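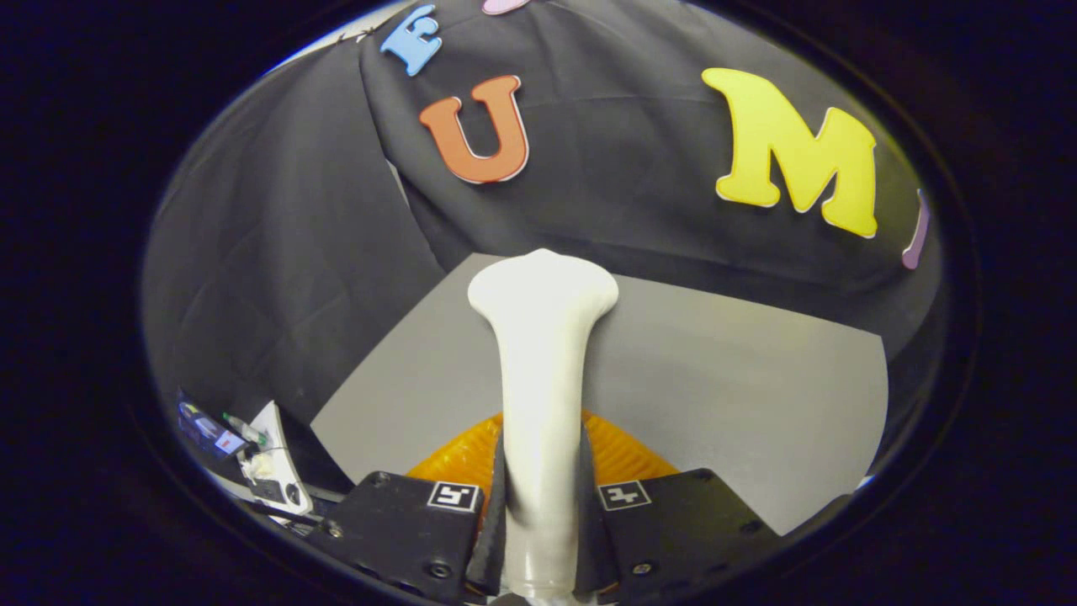

# Odds and Ends from the Flastusau Boxes

*White piece with a flared top. Smooth and matte, bone-like in outline, narrowing down to a pale stem. Behind it, something bright orange with a ribbed surface.*

Flastusau was a household goods store that closed in May. Most of the stock was sold or given away. What was left came to us in boxes: handles without tools, lids without jars, toys, parts of toys, kitchen things, and pieces that none of us could put a name to. This page is for that last group.

The gallery is kept by Tove Arnardóttir and Gilberto Carhuamaca. Tove writes the captions and Gilberto keeps the list. New pictures go up on Fridays when there are any.

## Notes on the white piece

We list it as "white, flared, with stem." The top widens into two soft lobes and the shaft tapers down from there. The shape is why it spent some time in the pet box, next to the chew toys. Tove moved it out again on account of the stem, which looks slightly see-through and doesn't match the rest.

Suggestions so far:

- A handle for a brush or a small kitchen tool, with the stem going into the working end.
- A pet toy that came with a holder or a stand.
- A knob or grip from a larger set.
- A display piece, made to go on a rod.

Gilberto favors the handle. Tove thinks it is a toy. It stays under "unknown" until somebody can show us another one or a page from a catalog. If you have owned one, please tell us what it was called and what was on the other end.

## The orange thing

It is in the picture with the white piece and has its own line on the list: "orange, ribbed." The ridges run from bright orange to a darker amber in the grooves. From the picture it could be taken for something corrugated or some kind of mesh, and we would like to hear from people who recognize the texture. There is no reason to think the two belong together. Things in these boxes were packed by size.

## Still waiting for a picture

The following are on the list and will be added to the gallery later. The descriptions are Gilberto's.

**Blue ring with a notch.** Hard plastic, fits over two fingers. Possibly a spacer from a jar lid. Marked Urio on the inside, which is a name we know from their storage jars, but none of the Urio jars we have take a ring this size.

**Flat wire loop.** Both ends go into a wooden bead. Too stiff for a curtain tie and too short for a cheese cutter.

**Green cup with a hole.** The hole is in the side, near the rim. We have two of these and the holes are in the same place, so it was made that way.

**Felt square with snaps.** Folds into a shallow tray. There may have been a lid. The label says Zinau and gives washing instructions, and nothing else.

**Short gray tube.** Threaded at one end – the thread is left-handed, which should help someone.

## How the list works

There are 2,205 entries for the whole lot, and most of them are plain: spoons, hooks, clothespins, cake tins. Those are on the main list and don't get a page. Anything we can't name goes into the unknown group and gets a short working name based on color and shape. We try to keep guesses out of the working name. Early on we had an entry called "tea thing," and it took a long time to find out what it referred to.

When a piece is identified, the working name stays on the list in parentheses after the real one. That way old messages still make sense.

The boxes themselves are on 4 shelves in the back room, unknown pieces on the lowest. Please don't move things between shelves without writing it on the sheet.

## Recently named

- "Yellow comb, wide" is a spaghetti measure from Namus. Three people wrote in about it on the same day.
- "Clear dish with legs" is a soap dish, put together upside down.
- "Red clip, heavy" is a bag clip. The weight is from a magnet inside.
- "White wheel" is the turning part of a salad spinner. We had the bowl all along, under bowls.

## Sending in a guess

Write to us with the working name in the subject line, so it reaches the right entry. A photo of a complete one helps most. A brand name or a rough idea of when you bought it is useful too. Please keep messages under 200 words, with one piece per message.

We can't value anything and nothing on this page is for sale. If a part turns out to fit something you own and yours is missing, ask. Gilberto has mailed out 5 parts that way, mostly lids.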